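Teaching a Cup Task with Hand-Held Grippers
Project report, Castisville, March

3. Collecting the demonstrations

In the first part of the project we controlled the two arms of the Torar platform from a distance, with a pair of joysticks. The results were usable but slow. One demonstration of the cup task took us nearly 30 seconds, and many times the operator lost the feeling of how deep the jaws were inside the stack. For this reason our supervisor proposed that we try the second method, where a person holds the grippers in the hands and performs the task directly.

The task itself is simple to explain. A stack of nested paper cups stands upside down on the table. The operator must take a single cup from the stack and put it on the table without making the rest fall. We chose paper cups for two reasons: they are cheap, and they change shape when the grip is too strong, so a bad demonstration is easy to recognize.

Both grippers are closed with the fingers, and the opening width is saved together with the position of the hand. The work gloves were a decision of our group, after two of us got red marks on the skin from long sessions. We recommend them to the next group also.

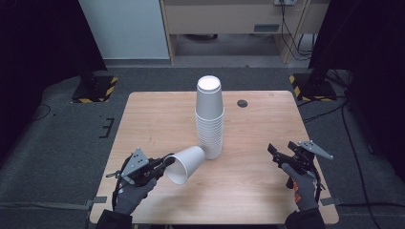 Figure 4. Demonstration of the cup task. The left gripper holds one cup by the rim, the right gripper is open.

We recorded 431 demonstrations in total. From these we removed the ones where the stack fell, where two cups came together, or where the operator stopped in the middle to think. The last kind was more frequent than we expected. When a person hesitates, the learned policy also learns to hesitate, and in our first training the arm waited over the stack for a long time before it did anything.

We made a rule that the operator should decide before starting which hand does the taking. In the first week everybody changed hands freely, and the data became difficult to learn from. After the rule was introduced, the recordings looked much more similar to each other.

3.1 Problems during collection

The position tracking was sometimes lost when the operator turned the wrist too far. We could not repair these recordings and had to delete them. The Hultetti software shows a warning in this case, but the warning is small and it is easy to miss while looking at the cups.

The other problem was the height of the stack. With a tall stack the operator has to lift the arm in an uncomfortable way, and the movement becomes less smooth. We saved 21 recordings with a short stack for comparison. They are not used in the training of Section 4 and can be found in the Caron folder, together with the joystick data.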